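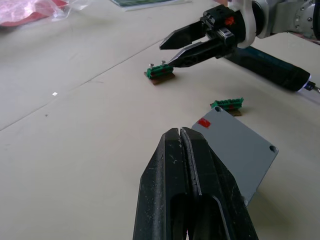
Handout 6: Sunk Costs, or Why You Finished the Bad Movie

A sunk cost is money or time you have already spent and can't get back. It should have no say in what you do next. It usually gets the deciding vote.

Read the Letska case before section. The short version: Zuleica Falcão paid $30 for a ticket, got a fever, and went. Be ready to say what she gave up by going (a warm bed counts).

The Prolluseo case is longer and sadder. The firm had put over $1114 into a sign with its name spelled wrong, then paid for the lights - two sets. Work out which of those costs could still be avoided on the day the error was found.

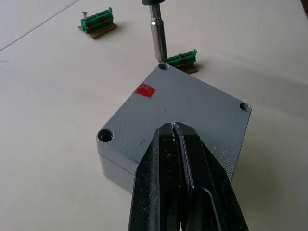
Does a resale price change anything?

It does. Whatever you can sell the thing for today was never sunk, so take it off the total first. What's left is gone, however you feel about it.

Problem set 2 is due 2003-04-18. Hours already spent on it are sunk and will not be graded.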